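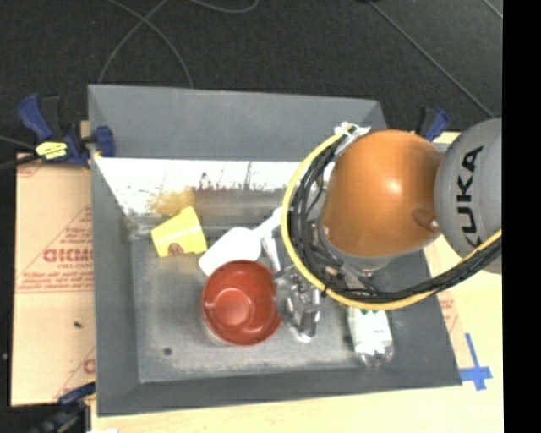 Graziella reckons you should never wash a teapot with soap, and that anyone who does deserves the tea they get. She said so under my last post, in capitals, and she got more agreement than I did for the post itself.

So, right, teapots. I've been brooding on it all week. I grew up in a house where the pot was rinsed under the tap, turned upside down on the drainer and left alone, and the inside was the colour of a conker. My mum was proud of that. My aunt in Fendley was horrified by it, and whenever she came to stay she'd get up early and scrub the thing out with bicarb before anyone else was down. You'd hear the shriek from the kitchen at half past seven. They never once talked about it like grown-ups – it just went on, visit after visit, for most of my childhood.

I'm with my aunt, I'm afraid. I've tried it Graziella's way, I really have! I bought a plain brown pot in September and promised myself I'd leave it be until Christmas. By the middle of October it smelt a bit like a pond and I gave in. Bicarb, hot water, an hour's soak, bottle brush down the spout. Lovely. The tea tasted of tea again, and I drank 2 pots of it standing up at the worktop with the radio on.

Berenice Ponce wrote to me about the spout, by the way, and she's got a point. I'd been going on about the inside of the pot as if that was the whole job, when the really grim bit is the little strainer holes at the bottom of the spout, where the leaves get wedged. She uses a pipe cleaner. I've been using a cocktail stick, which snaps, and then you've got a bit of cocktail stick in there too (ask me how I know).

The other thing I wanted to get on to is size. My brown one says it does 12 cups, and I'd love to meet whoever measured them, as they must have been using egg cups. It fills my big blue mug five times and then you get a dribble. That's fine when my sister's lot are round, but on my own it's daft, and stewed tea by the third mug is nobody's idea of a treat. I've got my eye on a small one in the shop on Arellano Street, the one that used to be the wool shop. White, stubby, a proper lid with a lip on it so it doesn't drop off into your cup when you pour. They want more for it than I'd like. I've been in twice to look and the woman behind the till has started saying hello.

Vesna says get a cosy and keep the big one. I've never got on with cosies. We had a knitted one with a bobble on top and it always ended up with one side dipped in the milk.

Anyway, if anyone has a small pot that pours without dripping down its own chin, tell me which one. I don't mind if it's ugly. And Graziella, I'm still not drinking out of yours.

Home Older posts Kitchen Garden Odds and ends Contact

Last updated in November

12 comments 2 shares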